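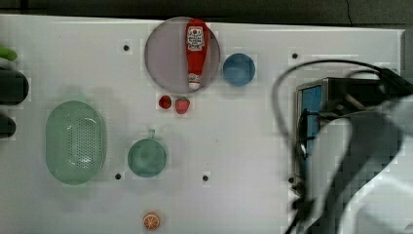 Ticket 3405
Status: closed, with reservations
Kit affected: Urko two-finger gripper, Utov two-finger gripper, Radwan controller, Reltari overhead camera
Opened: 2023-10-30

Reported fault

Since changing from the Utov gripper to the Urko, the arm closes its fingers above the item and carries a handful of air to the drop point. It does this with great confidence. The controller logs each attempt as a success. Worst on the strawberries and the orange slice, less bad on the cup, and on the ketchup bottle it can go either way.

The Utov did none of this in September, on the same table with the same play food. It had other faults, mostly to do with letting go, but it did arrive at the right height.

What was wanted

A fair comparison of the two grippers, same arm and same camera, 12 attempts per item, so that we can send one of them back before the trial period runs out. At present we'd be comparing a gripper that works with a gripper that works slightly too high up.

Entry 1

Power cycled everything. I know. It's the first line on the support sheet and they won't talk to you until you've done it. No change.

Checked the bracket bolts on the wrist. One would take a little more tightening, so it got it. No change to the fault, though a faint buzz on the way back to the home position has gone, and I hadn't noticed it was there until it wasn't.

Entry 2

Blamed the camera. The plate is a see-through grey and the Reltari has never cared for it. It tends to report the plate as a sort of fog with edges. If the camera thinks the surface is higher than it is, the arm stops short, and that would cover the bottle nicely, as the bottle lives on the plate.

Took the plate away and laid the bottle straight on the white tabletop. Fingers still closed high. Put the strawberries on the plate instead, for symmetry. Also high, by the same amount as far as a steel rule and one eye can tell.

So the camera is innocent of this one. Left the plate in the set anyway. A gripper that only copes with things on a plain white table isn't much use in anybody's kitchen.

Entry 3

Blamed the cable. The gripper lead on the Urko is longer and stiffer than the Utov's and hangs in a big loop beside the arm. My theory was that it tugs the wrist at the bottom of the move and the controller gives up early, out of politeness.

Ran the arm down to the table by hand, at crawling speed, with the loop held clear. Reached the surface without complaint. Ran it again with the loop left to its own devices. Reached the surface again. Theory withdrawn.

The loop does want tidying, mind. On wide moves it sweeps low over the table, and earlier in the session it shoved the cup far enough that the next pick had to be thrown out. Two more clips ordered.

Entry 4

Went through the Radwan settings page by page, a thing I'd been putting off. The menus are in no order known to man. Tool weight is under "Motion", tool length is under "Safety", and the tool name, the one thing that has no effect on anything, has a page to itself.

Tool name: Urko. Good.
Tool weight: Urko figure. Good.
Tool length: Utov figure.

There it is. Picking a new tool from the list changes the name and the weight. The length stays as it was until you open the safety page, retype it and enter the PIN. I can see the thinking, as a wrong length could drive the fingers into the table. What we had was a wrong length driving them into thin air, and no warning about either.

The Urko is 7 mm shorter than the Utov from flange to fingertip. The arm was stopping 7 mm too high. A strawberry lying on its side isn't very tall, and what's left of it at that height is mostly optimism.

Typed in the right length. Strawberry picked on the next go. The colander too, by the rim, which I hadn't expected either gripper to manage.

Entry 5

That leaves the logging. The controller was calling an empty grip a success, and would have gone on doing so until we all retired.

Both grippers report a width when they stop closing. The rule for "got it" was written for the Utov, where fully shut reads as zero and anything more means there's something in the fingers. The Urko's soft pads meet before the mechanism reaches its stop, so fully shut never reads as zero. According to the rule, then, an Urko with nothing in it is always holding something very thin.

Reset zero with the pads fitted and nothing between them. Empty grips now show as empty. Picked up the orange slice edge-on to make sure thin things still count, and they do.

Entry 6

One last oddity. There was a pause between the fingers stopping and the arm lifting, long enough to make you lean forward. The wait was set to 1000 ms. With the Utov that was sensible, as its fingers creep shut over the last bit. The Urko has finished by then and is just standing about. Left it at 1000 for now so both grippers get the same treatment, with a note to try it shorter once the comparison is done.

Entry 7

Reran the Urko set from the start, 12 attempts per item. All the earlier Urko runs have been moved to a folder marked as bad. Please don't copy them back into the main one, however much you miss them.

Early impressions, to be taken with the usual pinch:

Ketchup bottle. Both grippers manage it lying down if they come at it across the middle. Near the cap end, the Utov's hard fingers let it swing. The Urko's pads hold it straighter.

Strawberries. Urko, easily. The Utov tends to squirt them sideways, and when the two are nearly touching it goes for the gap between them and gets neither.

Cup. Much the same by the wall. By the handle, the Utov is better - its fingers are narrower and the handle is short.

Small blue bowl. Utov, by the rim. The Urko pads are a bit fat for it and drag along the inside on the way down.

Orange slice. Flat on the table, neither is any good. The Utov can get a fingertip under the edge if the approach is tilted. The Urko just polishes it.

Colander. The Urko lifts it but it droops badly, being held at one end of a long oval. The Utov lifts it and then thinks better of it.

Resolution

Tool length corrected, width zero reset, wait time left alone. The fault was ours and the controller's jointly, and I've put in a request to Radwan for a warning when the tool name and tool length don't belong together. The automatic reply thanks me for my interest in their products.

When you change grippers:

Set the tool from the list.
Open the safety page and retype the length, even if it looks right.
Fit the pads you mean to use, then reset zero.
Run one pick with nothing on the table and check that the log says empty.

Still open: cable clips, the Reltari and its feelings about see-through plates, and which gripper goes back. I'd keep the Urko if it were only fruit. It isn't only fruit.

Comments (5)

guest
We had the same on a Radwan with a suction tool, except ours was out in the other direction. You were lucky. There's a neat round mark in our table to this day.

guest
Which pads are on the Urko, the ribbed ones or the smooth? The smooth ones are thinner and might get you inside that bowl.

Ticket owner
Ribbed. The smooth ones were missing from the box. I'll ask for a pair before deciding anything.

guest
For the see-through plate, try a sheet of matt paper under it. Fixed the fog for us on an older Reltari. It does mean you're testing a plate on paper, so it depends how pure you want to be.

guest
If you save the tool as a full profile under "Backup" and restore it from there, the length comes across as well. It still asks for the PIN. I have no idea why that isn't in the manual.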